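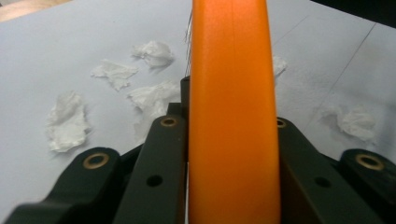

Three weeks in the new site cabin

4 min read
Last updated: June

The cabin came on the back of a lorry at half past seven in the morning and was on its pads before ten. We hired it from Gremico after Fuston told us their smallest unit had a waiting list. It is a plain steel box with two windows, a door at one end and a partition for the kitchen.

I had put down paving slabs on compacted stone the week before. One corner was still 5 mm low, so the driver packed it with a steel shim. If you are doing this yourself, check the levels on the day, as mine had moved after the rain.

The hire is £129 a week, with delivery and collection charged separately at £598 for the pair. Valdemar Bjarnason did the electrical hook-up from the workshop supply and put in a 100 mm duct so we can add a data cable later. The heater has hardly been on yet.

Condensation was the main problem. The first few mornings the windows were streaming, and the desk under them got wet. Leaving the trickle vents open overnight has mostly cured it.
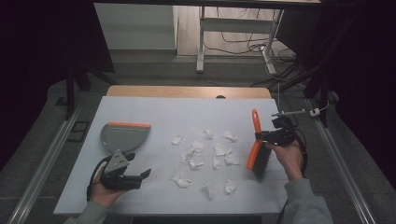
Grey dustpan, orange-and-black brush and crumpled tissue on a white surface.

The step at the door is too high and I still need to build a proper one. I also want a gutter along the back, where the water runs off on to the slabs.

Recent posts
Laying a slab base on soft ground
Lultemow or Kao: comparing two cabin quotes
Running power to an outbuilding
What we kept from the old shed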